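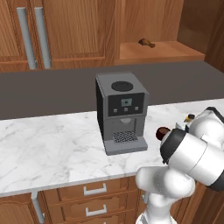 Cuaderno de laboratorio, proyecto Leteo. Diciembre, 16:40

Tarea: coger el objeto y colocarlo en la cafetera. Cocina simulada, teleoperación con mando de seis ejes. Opera Oluwaseun Usman; anoto yo.

Cambios respecto a la sesión anterior:
- Ganancia de traslación del mando reducida a 0,7. Con 1,0 la pinza oscilaba al aproximarse a la bandeja.
- Rotación de muñeca desacoplada de la traslación mediante el pedal.
- Semilla de escena fija durante las primeras demostraciones, luego aleatoria.

Resultado: 10 demostraciones grabadas, 7 válidas. De las 3 descartadas, en dos el objeto se soltó antes de entrar en el hueco de dispensado y en la otra la muñeca tocó el lateral de la máquina. Esta última la guardo aparte, con etiqueta de colisión, por si Fitzsimmons la quiere para el detector.

El tramo delicado es el último. El brazo entra desde la derecha y la pinza llega casi a la altura del panel de botones; si el operador baja antes de estar alineado con el hueco, el borde de la base gris estorba. Usman lo resuelve parando delante de la máquina, corrigiendo la orientación y avanzando después en línea recta. Esa pausa queda en los datos. Duda abierta: recortarla o dejarla. En la tarea de los cajones la dejamos y la política aprendió a quedarse quieta.

Contacto: la fricción entre dedos y objeto sigue mal ajustada. El objeto es redondeado y gira dentro de la pinza cuando se cierra deprisa. He subido el coeficiente en la configuración Maihi y falta comprobar que no se quede pegado al abrir.

Cámara: la vista frontal sirve para la mitad del recorrido. Al operador le falta profundidad en la entrada del hueco. Probar la vista de muñeca en una segunda ventana.

Formato: exportado con el conversor de Pinorano. Los 2 primeros episodios salieron sin marca de tiempo en el canal de la pinza; reexportados, correctos.

Pendiente:
- Repetir con semilla aleatoria y el objeto en otras posiciones de partida.
- Fitzgerald Fitzsimmons: revisar el umbral de éxito. Ahora da por buena una suelta sobre el borde de la bandeja.
- Pedir a Prultitz el pedal de repuesto. El actual rebota y a veces registra doble pulsación.

Datos en la carpeta leteo/cafetera, subcarpeta mando. No mezclar con los de guiado manual hasta unificar la frecuencia de muestreo.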